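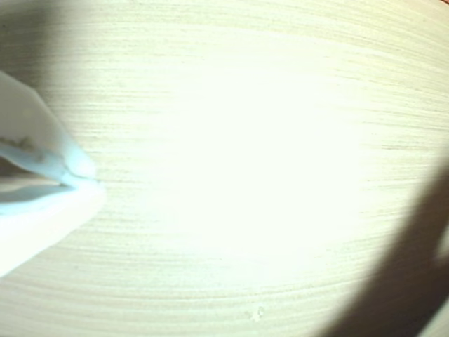

**Figure 4.1** Fine, closely packed grain on a pale wood surface.

# Chapter 4: Wood Moves

I ruined my first tabletop in April, and I didn't find out until the heat came on that fall. I'd glued up a wide panel, sanded it until my arms hurt, and screwed it down tight to a frame on all four sides. I was so proud of it! Then one evening I heard a crack from the dining room like somebody had snapped a broom handle, and there was a split running most of the length of the thing.

My teacher back then was Dennis Ondieki, who ran a small shop in Eltstead. I hauled the top in to show him, hoping he'd tell me I had bought a bad board. He looked at it, handed me a tape measure and told me to write down the width of one of the leftover planks on his rack. Then he made me do it again every week until the following spring. That plank got wider and narrower all year long, 365 days of it, just leaning there with no one touching it.

So this chapter is all about moisture, and I'm going to ask you to be patient with me, as we won't cut a single joint until Chapter 5. Wood takes in water from damp air and gives it back to dry air. When it takes water in, it swells. When it gives water up, it shrinks. Finish slows this down (some finishes more than others) but doesn't stop it.

The part that trips people up is direction. A board hardly changes in length at all. Across the grain is where the trouble lives, and how much trouble depends on how the board was sawn out of the log. A flatsawn board moves more across its width than a quartersawn board of the same species – often close to twice as much. Before you plan anything, then, you need to be able to look at a board and say which way the grain runs. Look at the face first, then the end. If the growth rings on the end stand up straight between the two faces, you have a quartersawn board. If they lie mostly flat, it's flatsawn.

## 4.1 What you'll need

- Three offcuts of solid wood, at least 10 inches wide if you can find them
- A tape measure or, better, a dial caliper
- A pencil and a notebook you won't lose
- A cheap humidity gauge

Mark a line straight across each offcut, measure along that line, and write down the width and the humidity side by side. Keep the pieces in the room where you work. We'll come back to your numbers in Section 4.5, when we size the slots for a breadboard end.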